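Cuvik Wrist Recording Kit
Product overview

The Cuvik Wrist Recording Kit is intended for teams that gather manipulation examples for training a learning system. It consists of a wrist camera, a mounting bracket, a recording unit and the Vadik session software. The camera records each example from the point of view of the gripper, together with joint positions and finger opening.

The kit is suited to soft and irregular goods, where the shape of the item changes with every grasp. Thin cloth, film and bags can be recorded in stores and stockrooms as well as in the laboratory.
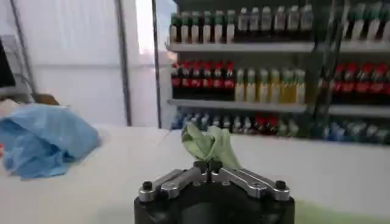
Wrist view: pale green material held in the fingertips over a white tabletop, with shelves of bottled drinks behind.

Each session may hold up to 1000 examples. Operators label an example as accepted, rejected or incomplete at the time of recording — labels may be changed later by a reviewer.

Specifications
Recording rate: 60 images per second
Camera inputs: 4
Session limit: 1000 examples
Software: Vadik, included

Setup and operator training are provided by the Sotham office. Requests for a quotation should be addressed to Kaisu Nieminen, Product Support.

Page revised August 2020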